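Breltomside Shared Workshop Forum
Projects and Builds > Robotics and Automation

Thread: Hand-held grippers, jaw pads and clear plastic

vpartanen
Posted April 9, 2018

Starting a new thread because the old one wandered off into the laser cutter fund.

We have the pair of hand-held grippers working on the bench now. Same linkage on both, parallel fingers, block jaws, plate on top for whatever you want to bolt there. No arm yet. The plan is still to get the grippers right in the hand first, log what the camera and the opening sensor see while a person does the job, and only then worry about what motors the arm needs.

The trouble is thin clear plastic. Boxes are fine. Jars are fine if you come in square to the side. Bags are a pain. The jaws close, the bag folds up between them, and you end up holding a pinch of film that slides out as soon as there is any weight on it. The camera doesn't help much either, it gets glare off the folds.

What are people using for pad material? I have neoprene, some silicone sheet and a bit of cork.

Valtteri

jhosep_q
Posted 40 minutes later

Silicone, 2 mm, Shore 30 or softer if you can find it. Wipe it with alcohol every time you sit down to use it. It picks up dust off the bench and then it's as slippery as anything else.

Neoprene is good on cardboard and poor on film in my experience. Cork I wouldn't bother with.

How are you attaching the pads? If it's double-sided tape, the shear will get it in the end.

Jhosep Quispe

heiskanen_p
Posted 1 hour later

I'd leave the pads alone for now and look at the finger shape. A big flat block is the wrong shape for a bag. You want a narrow tip so you can get hold of a fold near the table. With a wide face you're pressing on air and wrinkles.

I said this back in July when the first set was printed.

vpartanen
Posted 1 hour later

Contact cement for the pads. No peeling so far.

Pentti, I remember. The wide face was for jars. It does work on jars.

etenesh
Posted 2 hours later

Can you put up a view from the camera? Hard to say much about glare without seeing how the jaws sit in the picture. Also curious how far open they go.

vpartanen
Posted 3 hours later

Two views from the bench. The camera sits behind the jaws so they're always in the bottom of the picture.

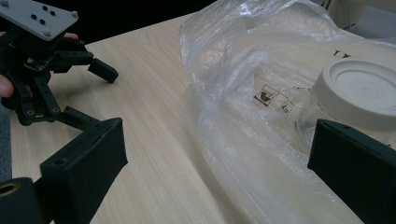
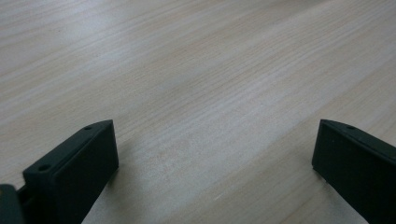 First one: clear bag and the jar with the off-white lid, other gripper at top left. Second one: jaws open over bare table.

The wide opening is as far as I like to go. There's a bit more travel but the linkage gets sloppy near the end of it. I'd sooner shim the pivots before using the last part.

etenesh
Posted 4 hours later

Thanks, that helps.

A few things. The highlights on the bag look to me like they're from the overhead light. If you can move the light off to one side, or put a sheet of baking paper over it, you'll lose a lot of that. I did this for my bottle sorter and it cost me nothing.

Second, the jaws are nearly black and the table is pale. If your exposure is on auto it will hunt when the jaws fill more of the picture. Lock it. Set it by hand on the bare table and leave it there.

Third, I think the camera could come up a bit. The jaws take up a lot of room down there.

Etenesh Ayele

vpartanen
Posted 4 hours later

Exposure is on auto, yes. Will lock it.

I'd rather not raise the camera. If it goes up I lose sight of the contact point between the tips, and that's the part I care about. It also starts hitting my wrist.

jhosep_q
Posted 5 hours later

Agree with Valtteri on camera height. I had mine high on the Clina build and had to redo the bracket. You could see the whole bench and you couldn't see what you were picking up.

etenesh
Posted 5 hours later

Fair enough. It depends on the lens. With a wider one you could have both.

keskinen
Posted next day

What's the count on recordings so far? I'm trying to work out if the spare drive in the cabinet is enough.

Pentti Keskinen

vpartanen
Posted next day

114 good ones. It was more but I threw out the early ones where the clock on the second gripper was drifting. Those were no use, the two sides didn't line up.

Drive is 500 GB and we're nowhere near it.

keskinen
Posted next day

Good. Please keep them in the folder named for the project and not on the desktop of the shared machine. I moved 3,737 loose files off there last week and I don't want to do it again.

vpartanen
Posted next day

Sorry. Will do. The logger writes to the desktop by default, I'll change the path.

heiskanen_p
Posted next day

Back to the fingers. I looked at the pictures and I'm still of the same opinion. Look at the size of the blocks next to the bag. You're trying to pick up film with something that wide. Taper the last part of the finger and put the soft stuff only on the taper.

You already have screw holes along the top of the jaws. Make a bolt-on tip and you don't need to reprint the whole finger.

jhosep_q
Posted next day

A taper means less pad area, and he needs the area if there's a full jar in the bag. Two different jobs. The narrow tip will grab the fold all right, then the film will stretch or tear when you lift.

heiskanen_p
Posted next day

Then you grab the jar through the bag. You don't lift a jar by the film. You wouldn't do it with your own fingers.

jhosep_q
Posted next day

I carry shopping by the film all the time.

heiskanen_p
Posted next day

By the handles.

vpartanen
Posted next day

The task I want is simpler than that. One gripper holds the bag open, the other one reaches in for the jar. So one side only has to hold film, and it doesn't need to hold much. The other side only has to hold a jar.

Thinking about it, there's no reason both grippers need the same tips. Left could have the narrow ones and right could keep the blocks.

etenesh
Posted next day

That was going to be my suggestion. The only thing I'd watch is that you write down which tips are on which gripper with every recording. If you swap them over later and forget, the data won't tell you.

jhosep_q
Posted two days later

OK, different tips on each side I can live with. I'd still do silicone on both.

Has anyone used the sheet from Devine? I've been buying from Savolainen but they only cut it in large pieces now.

keskinen
Posted two days later

There's an offcut of red silicone in the drawer under the drill press. It was for a vacuum bag job that never happened. Take it. Not sure of the hardness but you can dent it with a thumbnail.

vpartanen
Posted two days later

Found it, thanks. Enough there for one pair of tips with some over.

Drew up a bolt-on tip last night. It uses the holes along the top of the jaw plus a lip underneath so it can't twist. The end comes down to a third of the width of the block. I'll print it in PETG, 4 walls, lying on its side so the layers don't split when it's squeezed.

heiskanen_p
Posted two days later

Lying on its side is right. Put a small radius on the end too, a sharp edge will go straight through the bag.

vpartanen
Posted four days later

Tips are on the left gripper. Red silicone glued to the inside faces.

Results so far: it holds a fold of bag well enough to pull it sideways across the bench without slipping. It'll hold the mouth of the bag open if the bag is stiff. With a soft bag the mouth closes up again as soon as the other gripper touches it. The jar comes out more often than not but I'm doing a lot of fiddling with my wrist that I don't think an arm could copy.

Locked exposure made a bigger difference than I expected. Baking paper is up over the light and needs a better fixing than masking tape.

etenesh
Posted four days later

Good. Bulldog clips for the paper, and keep it off the bulb if it's not an LED.

On the wrist fiddling, record it anyway. You can sort out later what the arm can reach. If you only keep the tidy ones you won't know what you were doing when it went wrong.

jhosep_q
Posted four days later

I'd keep them in a separate folder though. I mixed mine and regretted it.

keskinen
Posted four days later

Any folder, as long as it's on the drive.

vpartanen
Posted five days later

Separate folder, on the drive. Logger path is fixed too.

Next job is shimming the pivots on the right-hand one. If anybody has M3 shim washers, 0.1 or 0.2, I'll trade for neoprene.

heiskanen_p
Posted five days later

I have 0.2. Don't want the neoprene.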